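Can a machine tidy up yet? "Some of it," says the engineer who runs chore trials at Lakatos, in Farbridge. Putting a bowl away is coming along. Thin things are harder.

"A pen on a flat top is still a bad day for us," she says. Her group has spent two years on small household jobs, mostly in simulation. Would she trust an arm in her own home? "With a bowl, maybe. I wouldn't leave it alone with a knife." The next round, Jidoditz, starts in July.
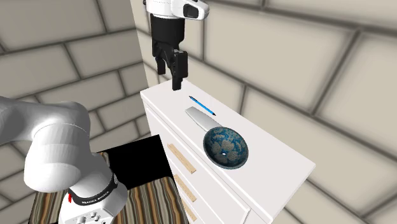
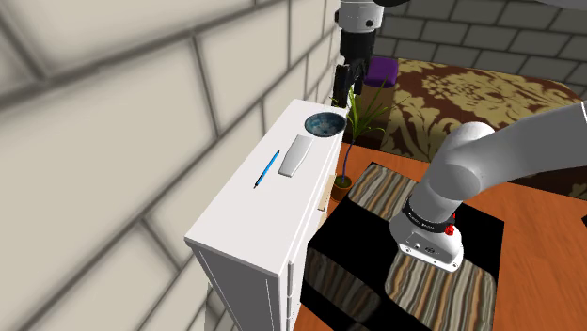
Simulated views of a robot arm, with a bowl and a blue pen on the white cabinet top.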